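Stastthorpe Displaced Persons Support Association
Minutes of the General Meeting, Wednesday, February 22, 2023 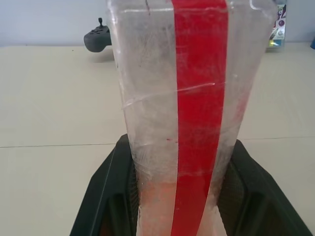
1. Opening and attendance

The chair, Itzel Ochoa, opened the meeting at 6:35 p.m. Benedikt Kuhlmann took the minutes. Attendance was 29 voting members, which meets the quorum. Apologies were received from the Usbridge branch, whose delegate was delayed by the rail closure.

2. Minutes of the December meeting

Approved with one correction. Under item 5, "ceasefire monitors" should read "ceasefire liaison staff." The association has no monitoring role and the wording had been queried by two members.

3. Situation report

B. Kuhlmann presented the written report circulated the week before. Main points:

The ceasefire in the Derelico valley has held along the northern road since December. Shelling was reported twice on the southern side, both times at night. Each party has denied responsibility. The report does not assign responsibility, and the meeting agreed that this should remain the practice in all association papers.

The Russo crossing is open to foot traffic on weekday mornings. Trucks are admitted with a permit issued on the far side. Permits are valid for a single passage, and a return permit has to be requested separately.

The district hospital is working on generator power. The surgical ward is closed. The school next to it is still used as a shelter and classes have not resumed.

The association's register now lists 2699 persons displaced from the valley, of whom 347 are living in Stastthorpe. The remainder are in Usbridge or in the camps north of the crossing. A member asked whether the register includes people who have since gone home. B. Kuhlmann replied that it does - entries are closed only on written or telephone confirmation, so the total will run high until the spring check.

4. Statement to the regional assembly

The draft statement calls on all parties to keep medical facilities and schools out of the fighting, to extend the opening hours at Russo, and to let aid trucks return on the same permit.

Discussion was mainly on the second paragraph. One group of members wanted the southern command named. Others held that naming one side without confirmed reports would put the field staff at risk and could close the crossing to them. An amendment to name the southern command was put and lost, nine in favor, 17 against, three abstaining.

A second amendment, replacing "urges" with "calls on" throughout, was accepted without a vote.

The statement as amended was adopted. I. Ochoa will deliver it to the assembly clerk and request a speaking slot in the foreign affairs session. The slot is limited to four minutes, so the annex will be filed in writing only.

5. Legal advice sessions

Sessions on residence papers continue twice a month. Demand is highest for family reunification cases. The interpreter's contract ends in April. Motion to extend it by six months on the same terms: carried, none against.

The Usbridge branch has asked to refer cases to Stastthorpe until it finds its own adviser. Agreed for urgent cases only, meaning those with a filing deadline inside 14 days.

6. Printing of the information sheet

The current sheet gives the old opening hours for the crossing and is withdrawn. A first run of 300 copies of the new sheet was approved. Text to be checked by I. Ochoa before it goes to print. The phone number on page two is also out of date.

7. Correspondence

Letter from the assembly clerk confirming receipt of the December submission. Noted.
Letter from a resident objecting to the use of the town hall for the vigil. Reply to be drafted by B. Kuhlmann.

8. Actions

I. Ochoa - deliver statement, request speaking slot, check information sheet.
B. Kuhlmann - reply to resident, extend interpreter's contract, notify Usbridge of the referral rule.

9. Close

There was no other business. The meeting closed at 8:20 p.m. The date of the next meeting will be set once the assembly calendar is published.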